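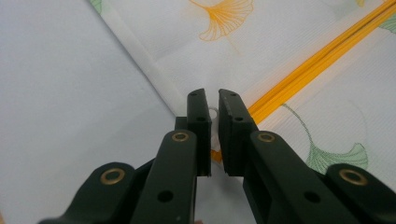
The gripper over the ginkgo sheet, jaws nearly closed. Brass eyelets in all four links.

Progress report for December: the Flindar gripper

Hello again to everyone at the Workura small builds fund! Second report, and there's a lot more metal in this one (well, brass).

Last time I wrote, I had a pile of parts and a squeaky set of jaws that wandered sideways whenever I squeezed the handle. The squeak came from the link pivots, which were bare plastic turning on bare screws. They now have brass eyelets pressed in, and the whole linkage swings so much more nicely that I spent an evening just opening and closing it at the bench. Pressing them in was fiddly. I split two links before I learned to warm the part first and go slowly with the vise, so if anyone at Enda is building the same thing, please borrow my mistake.

The fingertip pads are the part I'm least happy with. They close parallel, or close enough that I can live with it, but the tops are getting scuffed and one has a chipped lower edge. I want to try a softer material next, probably with a thin replaceable face so I don't have to reprint the whole block every time. The holes are already there for the screws.

Fabric is still the big test. My goal was always a hand-held tool that can pinch a fold of cloth and hold it, and the bed sheet with the leaves on it has become my standard test piece. I've logged 39 pinches on it with the new links. Thin folds are good, flat cloth with no fold is hit or miss, and anything near a hem makes the jaws twist a bit. I think that's play in the outer links, so I'm going to shim those before I blame the pads.

Money: of the 675 dollars you gave me, most went to filament, the eyelets and my share of the laser time at the Peeters workshop. I have enough left for the softer pads. I won't be asking for more this round, though I may ask for some 5 extra weeks, as the shop is closed over the holidays and my printer at home can't handle the flexible stuff.

Next up:
- shims for the outer links
- soft pad faces, two thicknesses
- the same pinch test again, on a towel this time

I'll send the link files over once I've fixed the hole sizes. They came out tight on my printer and I'd hate for somebody else to split theirs too.

Comments

benchrat: What size eyelets? Mine spin in the hole after a week.

loopandlatch: Try silicone for the faces. It grips cotton really well and you can glue it on in strips.

Reply from the author: Ooh, silicone is going on the list, thanks! And I'll put the eyelet size in with the files.

Sign up for the Workura newsletter to get new build reports by email. You can unsubscribe any time.

Contact | © Workura | Back to top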